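4.2 Cloth handling near fixed surfaces

The draft practice adopted at the Albridge site treats cloth as a separate class of load. A rigid part has a known outline once it is gripped, so clearance can be worked out from the gripper and the part together. Cloth has no such outline. It folds, hangs and spreads, and the clearance rule has to cover the fabric as well as the fingers. We reviewed 1,715 logged grasps against this rule, using the wrist view as the main record.

Clause 12 of the draft asks the operator to stop the arm whenever the far side of the cloth can't be checked from the wrist view. Figure 3 is the kind of view on which that decision is made, with white cloth close against the finger and a brown panel to the right, past a dark gap.

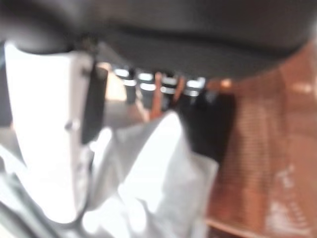 Figure 3. Wrist view during cloth handling beside a panel.

One reviewer at Civent objected that the clause leaves too much to the operator's judgement, and asked that a second, fixed view be required for any cloth task next to a wall or shelf. Schmieder replied in writing that a fixed view is often blocked by the arm itself, and would give a false sense of cover unless its position was also set out in the rules.

We kept the clause but changed its wording. The stop now applies by default, and the operator must record a reason before carrying on. Speed is limited to 12 mm per second until the cloth is clear of the surface. Sites that already have a second view may use it to support the decision – they may not use it to skip the record.

The Bradisholm site trialled the new wording on 500 grasps in June. Its log sheets are compared with the Albridge set in Section 4.3.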